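Revisión previa al primer doblado completo – banco de dos brazos, taller Lellar
2 de junio
Por Matvii Dmytriv

Lista repasada antes de dar corriente a los motores. Comentarios míos debajo de cada punto.

[x] Tornillos de las mordazas
Apretados. El de la pinza derecha pedía un cuarto de vuelta y ya lo tiene.

[x] Almohadillas de los dedos
Sin cortes. ¡Las nuevas de Vuvari agarran de maravilla!

[x] Paro de emergencia
Probado 6 veces, con los brazos en alto y en reposo. Corta siempre.

[ ] Límite de par
Sigue en el valor de diciembre. Hay que bajarlo antes de probar tela fina.

[x] Fijación de la base
Firme. Volver a mirar al terminar la sesión.

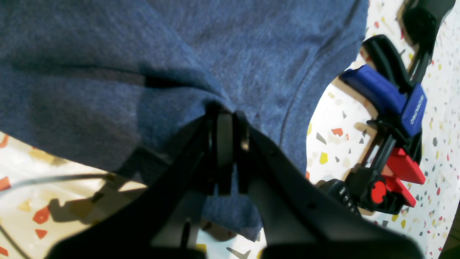
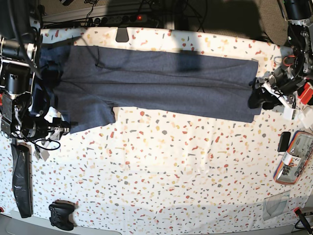
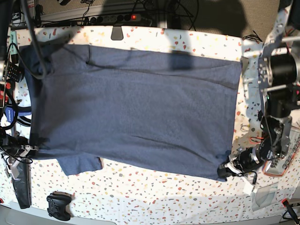

Tela de punto azul sobre el mantel de terrazo.

El recorrido de los cables es lo que más me preocupa de todo el montaje, y por eso lleva comentario largo. Un tirón en un conector a media maniobra y adiós a la tarde. La regleta se queda en el borde del fondo, detrás de la prenda, y me gusta ahí, pero el cable negro grueso que cae sobre la parte superior izquierda de la camiseta hay que subirlo a una brida ya mismo. El mando, en el borde de delante – a mano y lejos de las pinzas.

[ ] Cables sujetos fuera del área de trabajo
Pendiente. Usar las bridas anchas del cajón Turcotte.

[ ] Mesa despejada
Retirar bolsas y plásticos sueltos antes de arrancar.

[x] Registro
Guardado como Stulten 1101. Con los dos puntos de cables y mesa cerrados, repetimos. ¡Qué ganas!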